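Lab visit: the two-arm table cell at Mudunico

Posted in Visits | September 2021 | 3 comments | 14 shares

The Mudunico workshop is at the back of the Fetard building, past the loading dock. We went through as a small group on the open day and spent most of our time at one station, a tabletop cell that sorts and moves household items. Pacita Espiritu looks after it and took us through a normal maintenance morning.

The cell is older than it looks. The arms were bought second-hand from Jullness and the controller was replaced last year after a fan failure. Each arm gets a grease check every 800 running hours. The gripper pads come off every 200 and are wiped down with isopropyl, and a pad with a nick in it goes straight in the bin. Pacita keeps a paper log clipped to the side of the bench and fills it in with pencil.

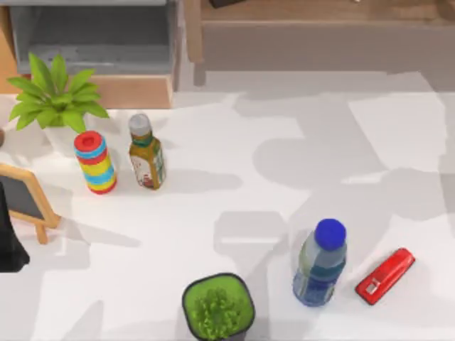

Before a layout goes on the real bench it is run in the simulator. Pacita loads the bench model, scatters the objects and lets the planner look for paths in and out. The rendered room has a cabinet and a long wooden shelf behind the table, and the shadows on the white top are heavy on purpose, to give the vision software some trouble. She said the clear water bottle with the blue cap is harder for it than the red stapler beside it, and the leafy plant is worse again, as the leaves hang out over the pot and the software guesses the edge wrong. When a run fails she changes one setting and starts over.

Calibration on the real bench takes most of the setup time. A flat target plate goes down in 3 positions, the arms touch off on each one, and the offsets are saved under the operator's name. If the error is more than 2 millimetres the mounting bolts are checked first. They had worked loose on the left arm the week before our visit, and Pacita showed us the thread compound she has used since.

Cable wear is the other regular job. The sleeves at the wrist rub through, so she carries spares in a drawer labelled Pacheco, after the supplier.

Parking is behind the building. The next open day is in October and bookings are through the front office.

We use cookies to improve your visit. Accept | Settings

© Visits page. All rights reserved. Contact us | Back to top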